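Feb 24, 2021

Quick one, on my lunch break, sandwich in one hand.

So the kitchen at Indwood is getting automated. Parts of it. Word came down in October and since then it's been all anyone on the line talks about. We do up to 2000 meals on a busy day, most of them trays, and the jobs they want to hand over first are the dull ones. Patties from pan to plate. Lids on, lids off. Beans in the tray. My job, basicly, for the last few years.

How I feel about it depends on the hour. My wrists are shot. If something else wants to lift pot lids all morning, fine, take it. But the lid work is also where the talking happens. You stand next to someone, hands busy, and you find out their kid is sick or they're moving house. Put me on a stool watching a screen and I don't know who I'd talk to.

Ketill Ragnarsson runs our shift and he's been straight with us, I'll give him that. Hours stay the same through summer. After that he doesn't know and says so. Two of the older women asked for retraining and got it, they go over to the Tumance building in the afternoons now. One loves it. The other came back and said her feet don't hurt but her head does.

Mostly the new work is showing. You do the task by hand, with the grippers, again and again, and that's what the machine learns from. 200 times for one lid. I was sure I'd hate it and I didn't, not the first day anyway. You notice how you do things. I tip a lid toward me before I lift, always have, never knew. 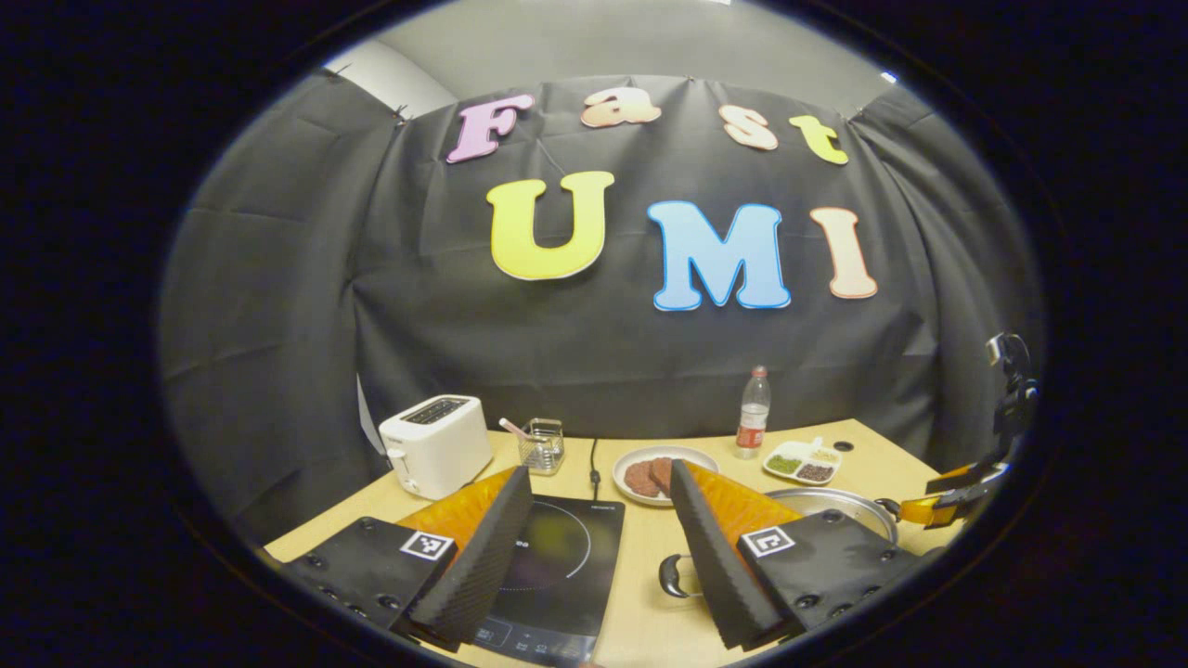 *Patties plated, pot next to the cooktop, greens in the tray.*

What bugs me is the pay sheet. Showing pays the same as line work, and I think it should be more, becuase you're handing over the thing you know and you only get to hand it over once. Said that to Ketill. He wrote it down. We'll see.

Also they moved the coffee machine to the other floor, separate rant.

Ok, break's over. More when I know more.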